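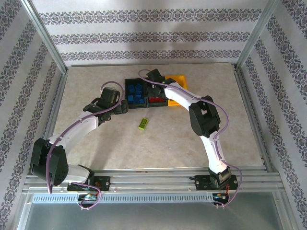 Fig. 1. Sorting cell, both arms over the table, one block outside the bins.

Ticket 509
Product: Zerkier two-arm bench cell
Site: Sketwood
Category: Operating rules / shared workspace
Status: Resolved, rule change applied

Reported problem
The cell pauses mid-sort with a "zone held" message. Both arms stop and stay where they are. The operator has to clear the message at the console before sorting carries on. Seen on 3 shifts in November, always with a block lying on the table in front of the bins.

Expected behaviour
Under the site's working rules, only one arm may hold the bin zone at a time. The other arm waits outside it until the zone is released. A wait of up to 60 seconds is allowed before the message is raised.

Checks made
Base plate screws checked for tightness on both sides. No movement found.
Cables followed by hand from gripper to base with power off. No snags, no damage to the sleeve. Clearance at the elbows is within the site rule through the full range of travel.
Control boards reseated. Fault still present afterwards.
Bins checked against the layout sheet: two black, one yellow, yellow on the right. Matches.
Bruteo scheduler log exported and attached to the ticket.

Findings
The log shows the right arm being given the bin zone and keeping it after its move had ended. The left arm was then given the loose block as its next task. The pick point for that block fell inside the bin zone as drawn in the site file, so the left arm could not start and the right arm had no reason to leave. The timer ran out and the message was raised.

The zone had been drawn with a front margin copied from an older table layout. On the present table that margin takes in a strip where blocks are often put down.

Entry from second line
Raising the wait limit was suggested and tried on the bench. It delays the message and does nothing else. Put back to 60.

Tried next: zone front edge moved back towards the bins, wait limit unchanged. Ran for roughly two hours with blocks placed by hand in the strip. No message.

Changes applied
1. Bin zone redrawn to the outer walls of the bins plus the standard margin from the Hsu cell rules, section 2.
2. An arm must release the zone at the end of each move, whether or not it has another task waiting.
3. An arm with no task returns to its own side before the other is given the zone.
4. Power off before anyone reaches in to move a block by hand. This was already in the rules but missing from the card at the console. Card reprinted.

Still open
The site file has no version number. Sketwood to add one and send a copy with any later ticket on this cell.

Closed by second line support. Reopen under the same number if the message comes back.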